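Chapter 3: Where the Examples Come From

We use cookies to remember your place in this book. By continuing to read, you accept our cookie policy. Accept | Manage settings

When I started on the Raltville project, I figured the learning part would eat up all my time. Wrong! Most of that December went into gathering examples - one person guiding an arm through a chore, over and over, while the computer saved what the wrist camera saw and how the fingers moved.

We finished with 3,032 recordings and kept 2,337 of them. The rest had a late start, a missing file, or me bumping the table with my hip. I still think we threw out too many, and we'll argue about that in the section on sorting.

My favourite batch (and the one I got teased for) came from the kitchen set at Galisitz. I asked for 94 recordings that included a stretch with nothing in the grip, in spots with busy colours and patterns. A system that has only ever practised over a plain white bench can get very attached to plain white benches. 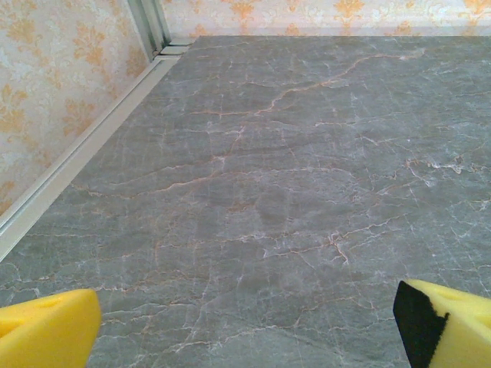

Figure 3.1 Wrist camera view over a veined grey marble-pattern surface, both yellow fingers open and nothing held.

Look at those rust-orange veins for a minute, and then at the wallpaper. Would you know which lines matter if you'd never seen a countertop before? Keep your answer handy - we'll come back to it when we start labelling.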